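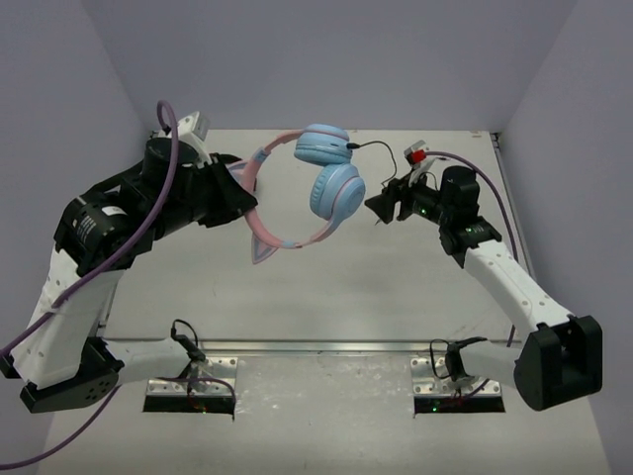
Student Project Reports, Issue 2, page 89

Cat-Ear Headphones With a Cable: Comfort, Handling and Storage
Rosalba Mancuso
Product Design Studies, Narngate College
Submitted 2021-11-15

1. Why I chose this product

In my course each student must choose one everyday product and study it during one term. I chose over-ear headphones with cat ears on the headband. My younger sister wears such headphones at home every evening, and in our family there was often a discussion if they are a toy or a serious product. I wanted to look at them in a serious way.

The color of the product is easy to recognize. The headband is pink, with light blue parts in it, and the ear cups are light blue. The cushions are a darker blue than the shells. For people who buy this type of product, the color is usually the first thing they speak about. For me the more interesting part was the shape, and what the shape does to the person who must put the headphones away.

2. Questions of the project

I started with the question of how people hold headphones with ears when they take them off. Later I added the question of what happens with the cable. My teacher advised me not to study sound quality, for which our college does not have the equipment. I followed this advice.

3. The questionnaire

In March I prepared a short questionnaire and gave it to students in the buildings Gundano and Ruggiero. I received 129 answers. The questions were about headphones in general, and at the end there was a part only for the people who own a pair with decoration on the headband.

Most of the people wrote that they take off the headphones with one hand, by the top of the headband. With a plain headband this is simple. With cat ears the hand must go between the ears or it must take one ear. Several owners wrote that they hold the ear "like a handle", and one of them wrote that her mother forbids it. I think the space between the ears is the correct place to hold, and a designer should leave this space wide enough for an adult hand. A soft surface at the crown would also help, but I did not have the possibility to test this.

The second result was about the table. A plain pair can be put down on its side and it stays quiet. When there are pointed ears on the outside of the band, the ear touches the table first and the headphones can lean. Owners told me that they prefer to hang them, for example on a chair or on a corner of the monitor.

4. The cable

I did not plan to write so much about the cable, but the answers were full of it. The cable of this pair is thin and black, and it has a small plug which goes into the ear cup. It can be taken out.

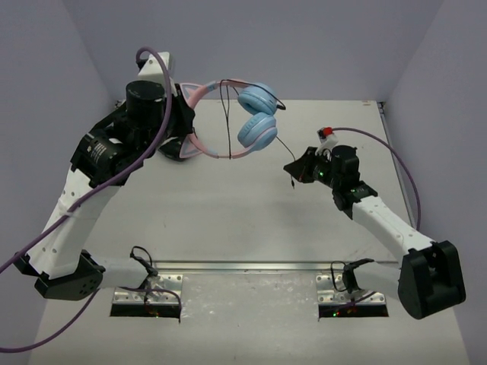 A removable cable has a good side and a bad side. The good side is that a broken cable can be changed and the headphones don't need to be thrown away. The bad side is that the cable gets lost. In the answers I found people who own two or three of such cables and don't know which one belongs to which product. I also found the opposite opinion, that a fixed cable is better for children, and I can understand it.

The color was also mentioned. Some owners would like a pink or a blue cable, to go with the rest. I agree that black looks a little bit foreign beside these soft colors. On the other side, a black cable is easier to see on a light table, and it does not look dirty so fast.

5. The stand

For the practical part I made a drawing of a small stand, which I named Gosham. It holds the headband from inside, so the ears stay free and nothing presses on them. On the back there is a hook for the cable. I made the first model from cardboard and it was too light, it fell when the headphones were put on it from the side. The second model has a heavier base and a wider foot. I am more satisfied with this one, but the hook is still too narrow and I must draw it again.

6. What I would do differently

I would ask fewer questions in the questionnaire. Some people stopped in the middle, and their last answers were only one word. I would also speak with children directly, with permission of the parents, and not only with students who remember how they were as children.

The drawings of both models are in the folder of the course, together with the empty questionnaire.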